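Search this site Go

Stop fixing the library hours

Quick one because I have to be out the door at 6. But I've been chewing on this since September and if I don't write it down I'll just keep boring my sister with it.

The Gitville branch wants to close evenings. Again. The reasoning, as far as I can make out from the notice taped to the door, is that evening visits are low. 976 over the whole summer. Low compared to what? Mornings, I guess. Mornings have story time and the tax people and free coffee. Of course mornings win.

But look at who comes in at night. People with jobs. Slavica Kos drives in from Breratside after her shift, thirty miles, and does her nursing coursework at the table by the radiators. She can't do that at ten in the morning. She's asleep at ten in the morning! Move her hours and you haven't moved her, you've lost her.
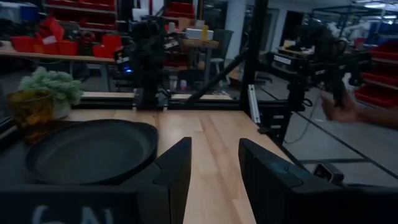 And she won't complain either. That's the part that gets me. People who lose the evening don't write letters, they just quit coming, and then next year's numbers look even worse and somebody says see, told you. Fleltau did exactly this. Cut two nights, then all of them, then Saturdays. Now it's a building with a very nice book drop.

Alasdair Geddes wrote in last month to say everything's online now anyway. Fine. Some things. My internet went out for 2 weeks in the spring and I could not renew my own car registration. Also a screen at home isn't a quiet room. Try studying in an apartment with three kids and a TV going. I have done it and I failed the class.

I get that money is tight. Heat costs money, staff cost money, and I don't want Roxana Nina working a twelve hour day at the desk so I can browse mysteries. So open later! Noon to eight, couple of times a week. Same hours, same pay, diffrent people get a turn. Rennie has done it for years and their lot is full at seven, I've circled it looking for a spot.

Anyway. The comment sheets are at the front desk, the yellow ones, and there is a stack of maybe 30 left. Fill one out even if you never go at night. Especialy then.

We use cookies to improve your experience. Accept Manage settings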